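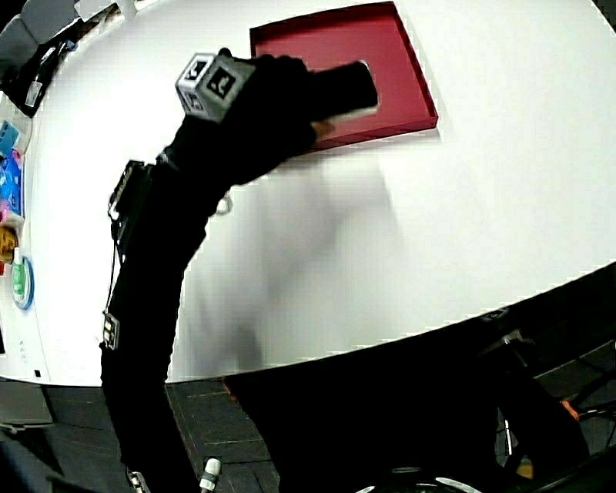
Trirley Extension, Home and Shop Organizing
Handout 3: Trays, drop spots and clear tables
Room 1642, Branum Building

These are my notes from class, cleaned up a bit. Bring them to the next one, we go back over the second half. If you missed the reading on drawers, do it first or the part on overflow won't make much sense.

Where we left off
Shelves and drawers are storage. A table is a work surface. Trouble starts when the table turns into storage and the work moves to the kitchen counter, the bed, the floor. Most of you wrote this in the homework in one way or another. Good homework by the way, will hand back.

Today: how to keep small things on a table without losing the table.

Terms
Drop spot: the one place a thing goes when it leaves your hand.
Edge pile: stuff pushed to the rim of the table to make space in the middle. Packets, mail, chargers, snacks.
Landing room: empty surface you keep empty.
Overflow: what you have when the tray is full and you keep going.
Reset: end of day, every item back to its drop spot.

Why a tray and why that color
A tray has a rim. A rim tells you when to stop. You can also lift the whole thing off when you need the table for something big, then put it back, and nothing has been sorted or unsorted in between.

Color: go for contrast. White table, dark or strong tray. Red works well on white, you find it without looking for it. The class example from the Kotian shop unit was a white dish on a white counter and people put keys next to it all day long. Same dish in the back room on the brown bench, no trouble at all.

Then there's contrast with the things going in. Black things in a very dark tray get hard to see in the evening. A phone case, a small charger, glasses case. If most of what you drop is black, try a lighter tray or move the lamp before you buy anything.

Size
Put out everything that has to live in the tray. Leave a gap your hand fits in. Then measure. People buy the tray first and fill it up to match, which is backwards.
Too big is worse than too small. A big tray is just a second table.
Low rim for things you pick up often. High rim for coins, clips, loose batteries.

Where on the table
Sit down or stand where you normally would. Reach out with the hand you use. Don't stretch. Tray goes there or a little past it.
Not in the middle of where you work, not behind a laptop.
If the table has a shelf or riser along the back, leave a strip of table in front of it. Things crammed up against a riser end up hidden under or behind something else.
Round tables: no corners, so no natural place to tuck a tray. Set it in from the edge. A rectangular tray on a round table always looks a bit crooked to somebody, leave it, it's fine. (We spent too long on this in class.)

Set-down practice
Did this in pairs, do it again at home. Sounds silly. Takes a few minutes.

One. Clear the table completely. Chairs back.
Two. Place the tray.
Three. Take one small item, something boxy and easy to hold. Start with your hand over the tray and set it down on the long side. Let go. Pick it up again.
Four. Same thing but start from the doorway.
Five. Same thing while talking to someone.

Step five is where most people miss and put it on the table beside the tray. Move the tray to where you put it. Repeat until you stop missing.

Note on letting go: set down, don't toss. A tossed item slides to the far rim and the next one lands on top. Long items go along the long side of the tray. Flat items first, tall ones at the back.
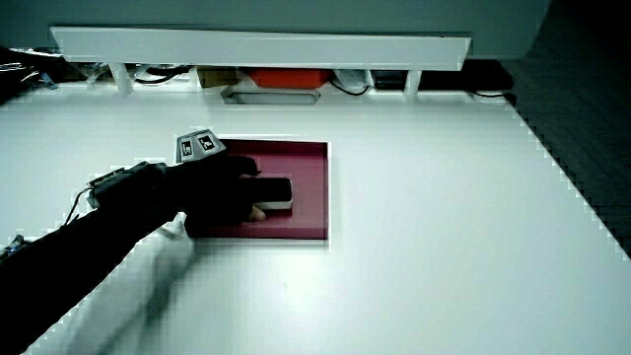

Use one hand only for this, your other one will be holding a bag or a cup in real life. And go slow the first few times, the point is to notice where your hand wants to go.

Edge piles
Worst offender in the homework. They start with one packet. Somebody sits down, pushes it over, somebody else adds to it.

What to do with one:
Food packets go to the kitchen, all of them, even the one you're going to eat later.
Anything with a label or tag still on it: decide now. Keep, return or give away. Cut the tag if you keep it.
Paper goes upright in a holder. Never flat.
Anything left over that you use every day gets a place in the tray. Anything you don't use every day gets a drawer.

Do NOT get a second tray for the pile. That was a question in class and the answer is still no. The one exception is a shared table, see below.

Shared tables
Case: Dikari, small tea room, long staff table in back. They had 3 trays when we visited, one for each shift, all the same gray. Everybody's things in everybody's tray. They changed the colors and put the trays at different ends of the table, and it mostly held up, except the middle shift which was still using a windowsill.

Things to take from it:
Different color for each person or group. Labels help less than you would think.
Space them out. Trays that touch become one tray.
Agree who resets and when. At Dikari it was whoever locked up.
Leave more landing room than for one person. Two people will want it at the same time.

Cleaning
Empty tray completely once a week. Wipe inside corners, that's where the crumbs and grit are.
Wipe the table under it too. White tops show smudges, especially with a lamp low at the side. Damp cloth, then dry cloth. Check the maker's instructions before using any kind of spray.
Look underneath for grit before putting it back down, it scratches.

Homework
Pick one table. Home or work, your choice but ask first if it's shared.
Photo or sketch before.
Place one tray, do the set-down practice, steps one thru five.
Keep a log for 3 days. Each evening write down what was in the tray, what was beside it, what was in the edge pile. Short notes are fine. Dont tidy before you write.
Photo or sketch after.
Half a page on what you moved and why.

If you have no tray, use a box lid or a baking sheet. Grading doesn't care.

Still to cover
Cords and chargers on tables, ran out of time.
Kids' tables.
The Kotian counter plan, copies are on the shelf by the door in 1642, take one. Read the page on the returns corner before next class and mark where you'd put the drop spot.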